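Sturnunora 方法常见问题

本页汇总了读者对 Sturnunora 方法提出较多的问题。方法由 Milotside 实验室提出,用于让单臂机器人在台式电脑机箱内拆装硬盘。回答由 Marcelle Fleury 和 Didier Huet 整理,术语与论文正文一致。

Sturnunora 研究的是什么问题?

机箱内部空间窄,线缆多,位置又不固定。机械臂在这种环境里取放零件时,常见的失败原因有两个:夹爪碰到软线,或者零件在插入时偏了角度卡在导轨上。我们研究的是如何用少量示教数据,让策略学会在接触发生后继续调整,避免一碰就停。

方法的核心思路是什么?

把一次操作拆成“接近”和“接触”两个阶段,分别训练。接近阶段主要依赖固定相机,接触阶段主要依赖腕部相机和关节力矩读数。两个阶段之间由一个小的切换网络决定何时交接。切换网络不看时间步,只看当前观测,因此操作中途被打断后可以重新进入接近阶段。

为什么选硬盘,不选内存条或显卡?

硬盘外形规则,夹持面大,适合先验证阶段划分是否有效。内存条需要较大的下压力,显卡有卡扣,这两类零件会引入别的变量。内存条的初步实验已经开始,结果没有写进本次论文。

训练用了多少数据?

共 236 条示教,全部由操作员遥操作完成。其中 42 条是有意加入的纠正片段:操作员先把硬盘带到一个偏斜的位置,再慢慢调回来。去掉这部分数据后,接触阶段的成功率下降明显,接近阶段几乎不受影响。

纠正片段是怎么挑选的?

不做事后挑选。操作员在录制前就知道这一条属于纠正片段,偏斜方向由程序随机给出。早期我们试过从失败录像里截取,效果不好,原因是失败片段里往往同时存在好几种错误,网络很难分清该学哪一种。

相机如何布置?

固定相机负责给出机箱、夹具板和机械臂的整体关系,腕部相机负责近处的细节。腕部视角里夹爪自身占去很大面积,我们没有裁掉这一部分,夹爪连杆的位置对判断开合状态有用。两路图像先各自编码,再在特征层合并。

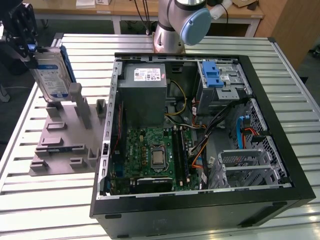
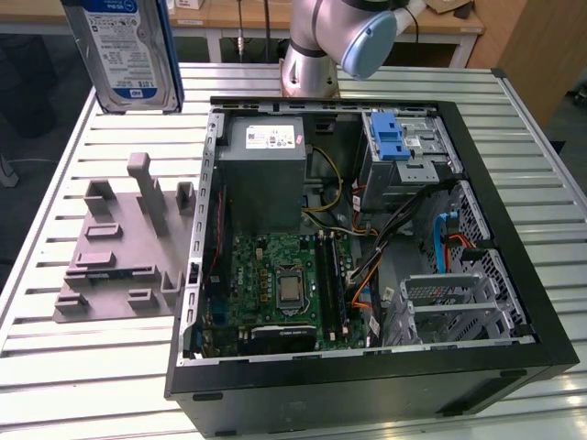
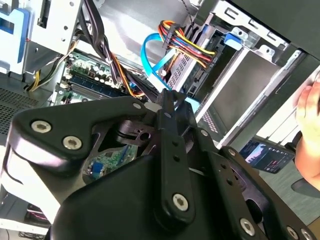
图 1 至图 3:侧板已拆下的机箱与机械臂工作区。前两幅为固定相机视角,第三幅为腕部相机视角。

夹具板起什么作用?

夹具板为 3D 打印件,放在机箱左侧,用来给硬盘提供一个机箱以外的放置区域。板上的凸块和立柱限制了零件的摆放范围,但没有做到精确定位,硬盘每次的角度仍会有小的差别。这个差别是保留下来的,评测时也不做人工校正。

夹具板的模型文件会公开吗?

会,和代码放在同一个仓库。打印材料没有特殊要求,层高对结果没有可测的影响。

机箱必须平放吗?

目前是。策略只在机箱侧躺、开口朝上的条件下训练过。竖放时重力方向相对导轨改变,接触阶段的力矩分布随之变化,直接迁移的效果很差。Rasby 的合作小组正在做竖放条件下的数据采集。

线缆需要事先整理吗?

不需要。每组实验开始前,电源线和 SATA 线会被随意拨动一次,之后不再处理。我们没有对线缆单独建模,也没有做分割。网络从图像里学到的主要是绕行,遇到线缆完全挡住入口的情况,它不会主动把线拨开。这类情况按失败计入。

评测结果怎样?

正式评测共 27 次,每次包括取出和放回。失败 2 次,都出在放回环节:一次是硬盘后端压住了一根电源线,另一次是切换网络过早交接,硬盘还没有对准导轨就进入了接触阶段。基线方法使用同样的数据,但不分阶段,它在放回环节的失败次数明显更多,完整对照表见论文附录。

评测次数是不是偏少?

是。每次评测后要检查接口和导轨是否受损,耗时较长。我们更看重每次记录的完整程度,所有评测的力矩曲线和双路录像都会随数据一起发布。单凭这个次数不足以比较差距很小的方法,引用时请注意。

换一种机箱还能用吗?

在同系列、内部布局相近的机箱上可以直接运行,成功率略有下降。布局差别较大的机箱需要补录示教。Hoarau 提供的一批旧机箱里,硬盘架的朝向与训练机型相差九十度,未补录数据时策略基本不能完成放回。

运行时需要人在旁边吗?

需要。实验规程要求每次运行都有人值守,急停按钮在伸手可及的位置。值守人员不参与操作,如果在运行过程中碰到了零件或机械臂,该次记录作废并重做。

控制频率和算力要求是多少?

策略推理在一张普通的桌面级显卡上即可完成,底层力矩控制在独立的控制机上运行。具体频率写在配置文件里,不建议自行调高,过高时两路相机的图像会不同步,切换网络的输出容易抖动。

夹爪可以换成别的型号吗?

可以,但腕部相机的画面会随之改变,接触阶段的网络需要重新训练。接近阶段可以沿用原有权重。更换后请先核对夹爪的最大开口能否容纳 3.5 英寸硬盘的宽度或厚度,具体取决于夹持方向。

代码和数据什么时候发布?

计划在一月发布第一版,包括训练代码、夹具板模型和全部示教数据。内存条实验的数据不在其中。

如何报告问题?

请在仓库里新建议题,附上配置文件和出错时的双路录像。与标定有关的问题由 Didier Huet 处理,与训练有关的问题由 Marcelle Fleury 处理。只附报错文字而没有录像的议题,我们一般无法复现。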